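A morning at the Trindum open day

I went to the Trindum open day on 10 December 2024 with one question, the one I get asked most at the repair workshop where I work two days a week: when is a machine going to sort the odds and ends for us? We take in broken lamps, toys, clocks and tools, and every evening somebody has to go through what is left on the benches and put it back in the right drawers. It takes longer than the repairs do on a bad day.

Trindum shares a building with Fontes, who make shelving, and you go in through the Fontes loading door. Entry was free but you had to book, and the groups were limited to 20. Ours was led by Solange Barbier, who has run the handling work there since April. She talks fast and doesn't mind being interrupted.

The first stop was the towel folding. A pair of arms on a stand picked a hand towel off a pile, found two corners, shook it and folded it in half, then in half again. It took 7 minutes. The second towel went on the floor and one of the staff picked it up. I asked if it could do a fitted sheet and got a laugh from the whole group, so I suppose that's a no.

Next was the dishwasher bench. Plates went in well. Mugs went in if they were set down with the handle pointing the right way. Cutlery was done by hand while we watched, and Rania Boutros, who looks after that bench, said cutlery was where they had stopped for now. Forks get tangled and a gripper tends to come up with three or none.

After that we had coffee, and there was a stand from Daltano selling gripper pads in different rubbers. I took a leaflet. A set of two costs more than our whole tool budget for the month.

The part I had come for was the sorting of small parts. The task sounds simple. Things get tipped into a bin, and the robot has to take them out one at a time and put each kind in its own tray. Barbier said they keep a log of every item that has ever gone in, and it stands at 782. The hard ones are flat, shiny, see-through or joined to something else, and most of what we have in our drawers is at least one of those.

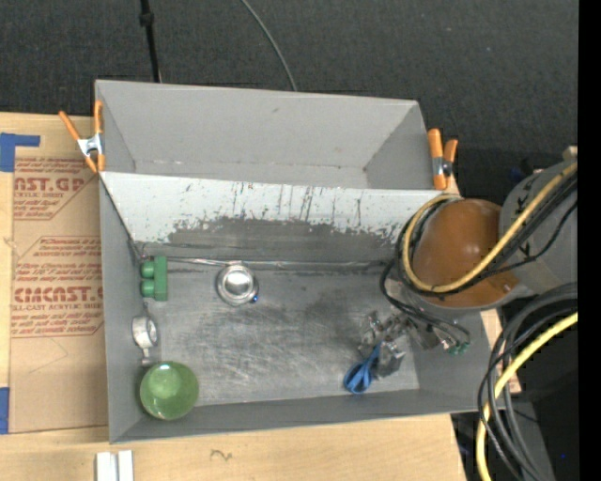 Sorting bin with a mixed load, including a silver ring, a translucent green ball and metal clips.

We watched two runs. On the first, the robot cleared the bigger pieces without fuss and then made several tries at a washer lying flat in a corner before giving up on it. On the second it lifted a clip with another clip hooked to it and put both in the tray, which was counted as a mistake.

I asked Barbier whether she would put one in a workshop like ours. She said for a single sort of screw, yes, tomorrow, and for a mixed drawer, no. Someone else in the group mentioned that Brandum rents out a screw sorter by the week, so I have written to them for a price.

The tour ended back at the loading door. Parking is at the rear and the bus stops across the road.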